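Skidis build thread, part 4! A lot of you asked how the hand-held grippers are coming along, so I'm going to ramble for a bit.

1/ Quick recap for anyone new. Skidis is our shared-workshop project: a pair of grippers you hold and work yourself, so a robot arm can learn from the way you move. It started on my kitchen table in August and has since eaten my evenings completely.

2/ The first set of fingers was far too stiff. I printed them solid, thinking tougher was better, and they pinged a bag of screws clean across the room. Mareike Kuhlmann is still finding M3s in her toolbox.

3/ Version two has a bit of curve and a bit of give. Each finger weighs 55 g now and I'm so pleased with that – your wrist really notices by the end of an evening!

4/ Markers next. You want them flat, matt and properly square. I glued my first lot on slightly skewed and spent two nights blaming the software (sorry, Kayode). Print a little jig. It takes twenty minutes and you'll use it for ever.

5/ Kayode Idahosa rewrote the bit that matches up the timing between left and right. We called it Drirkham after a typo in the folder name and now we're stuck with it. The two hands used to drift apart over a long recording and now they stay together. Lovely stuff.

6/ Running total: 460 recordings, 447 of them usable. The 13 duds were nearly all me forgetting to press start on one side.

7/ What we practise on is whatever's lying about. Soft things are much harder than boxes, thin plastic most of all, because it folds away from the fingers just as you think you've got it. Card is a joy by comparison.

8/ Two from the workshop, both with the tables in use:
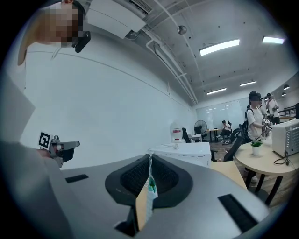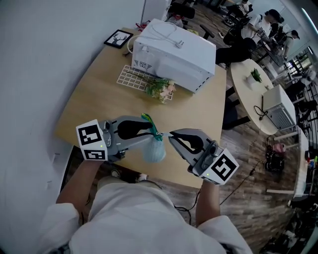
9/ Next job is the trigger spring. Ute Wendt reckons it wants to be softer and I think she's right, my forefinger was grumbling all through the last batch. I've got three springs to try and no idea which is which, as I tipped them all into one pot.

10/ Files: the finger and the marker jig are ready to share. The main body isn't – there's a wall near the trigger that cracks if you do the screw up too tight, and I'd like to thicken it before anyone wastes filament on it.

11/ If you've built something similar, tell me what you did for grip padding! I've tried bike inner tube and the stuff you put under rugs. The rug stuff is winning so far.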